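Lining choice in an unstructured summer jacket
Second year tailoring project, final report
Khải Tăng

1. Aim

The project brief asked each of us to make one garment and to use it to test a single decision. I chose the lining of an unstructured summer jacket. Most patterns for this kind of jacket offer a full lining, a half lining or none at all, and the instructions say little about how the choice changes the way the jacket hangs. I wanted to compare a half lining with an unlined back, using the same cloth and the same block.

2. Cloth and materials

The outer cloth was a plain weave linen and wool mix at 200 grams per square metre, in a mid blue. It came from Phan, who sold me the end of a roll at a reduced price. For the sleeves and the half lining I used a viscose lining from Odix. The unlined jacket had its seams bound with bias tape cut from the same viscose, so that the only real difference between the two was the lining across the upper back.

I washed a small square of the outer cloth by hand before cutting. It shrank by 2 per cent along the length and hardly at all across, so I steamed the whole piece and left it flat overnight. The lining did not need this.

3. Method

I drafted the block for a size 40 chest and made a calico toile first. The toile showed that the back neck was too high and that the left sleeve was pitched too far forward. Both were corrected on the paper pattern. The second toile was fine apart from some pulling at the armhole, which I let out a little.

The two jackets were then cut together. Each had patch pockets, a soft canvas in the chest only, and no shoulder pads. The half lined jacket took less time than I had planned. The unlined one took longer - every inside seam had to be bound, and the curved seam under the arm had to be unpicked and done again on 8 separate occasions before it lay flat.

4. Wearing test

Four people of a similar build wore both jackets for a morning each during November, indoors, over a cotton shirt. They filled in a short form with scores out of 10 for ease of putting on, comfort at the shoulder and appearance from behind.

The half lined jacket scored higher for putting on and for appearance. The unlined one caught on the shirt at the shoulder blades and showed a crease there after sitting. Scores for comfort were nearly the same. Two wearers preferred the unlined jacket anyway, as it felt lighter. 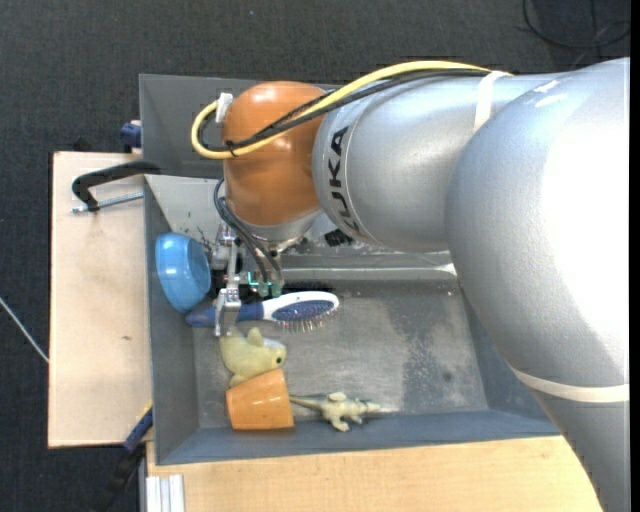
Cúc Sầm thought the crease came from the cut as much as the missing lining, and that a little more ease across the back would have got rid of most of it. I agree that this should have been tested with a third jacket, but there was not enough cloth left.

5. What I would change

I would use a slightly heavier cloth for the unlined version and a narrower binding. The forms should also have asked about the sleeves, where several wearers made comments that I had no way to score.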